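Rundero build log: the bench cell, part 6

06/12/2022

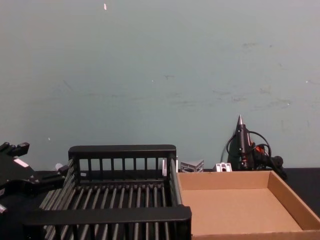 Gripper at the left of the rack, cardboard tray to the right, glue gun at the back.

Most of the work since the last entry went into fixtures. The arm has been able to repeat a taught position well enough for months. The items it is supposed to pick up were the weak side, because they started from a slightly different place each time and I was correcting for it in code. I have now deleted most of that code.

The pick fixture is a black plastic dish rack. I had drawn a slotted holder and was ready to cut it when I noticed that the rods in the rack already run parallel from back to front, and that the spacing was close to my drawing. A plate dropped between two rods has only one direction left to slide in. I zeroed the program on the right side rail, and every slot is an offset from there.

The place fixture is an open cardboard tray. Its left edge butts against the side rail of the rack, so there is one reference edge for both. The low walls let the wrist come in at a flat angle without a lift move first. Corrugated board also gives way if I get a Z value wrong, and I got several wrong. A printed tray is in the queue, but I am not in a hurry to replace this one until the approach path stops changing.

Gripper changes

The fingers are still the short blocky ones. I tried a longer pair in July and took them off after one evening. They flexed under load, and the tip position drifted as soon as the motor current went up. Short fingers mean the housing has to get closer to the rack, which costs clearance on the left side. I moved the arm base back 21 mm to recover it.

Closing force is now limited in software. The servo driver (a Plerum board, second revision) accepts a current limit per move. I set 580 mA for the close and less for the hold. At the old setting the fingers would grip a plate and then keep trying, and the driver went into thermal protection partway through a run. With the limit in place it has not tripped.

Cable routing is unchanged and still bad. I want a strain relief at the wrist before I do any long unattended test.

Glue

Catalina Herrera, who shares the workshop with me, asked why there was hot glue anywhere near a machine that needs to hold position. Fair question. Nothing structural is glued. I use it to tack things down while I decide where they go, then drill and bolt. It peels off the bench without much of a mark, and a tacked bracket can be shifted in a minute. She pointed out that two of my "temporary" tacks from part 4 are still there — they are, and they are on the list.

The bolted version will use corner brackets and short lengths of extrusion from the Śliwiński offcut box. The offcuts are not all square at the ends. Check them before building anything on top of them. I lost an afternoon to a post that leaned just enough to put the last slot out of reach.

Test run

The target was 1,000 cycles of pick, transfer, release and return. I stopped well short of that, after about six hours, with two kinds of fault logged:

Missed pick at the far slot. The gripper closed on nothing and the program carried on. I now read the finger position after each close and halt if it is below the threshold.

Late release. The plate stayed on the finger pads for a moment and landed crooked. Opening wider did not help. Pausing briefly before the retract did.

The first fault was the leaning post. I have not seen it since I swapped that out, but I have not run enough cycles to call it fixed.

Next

Strain relief at the wrist, then the bolted stops for the rack. After that I will port the slot table out of the main script and into a Fitus config file, so that changing racks does not mean editing motion code. The table is short and the format is dull — slot number, X offset, approach height, close limit. I will post it with part 7 once the column order has settled.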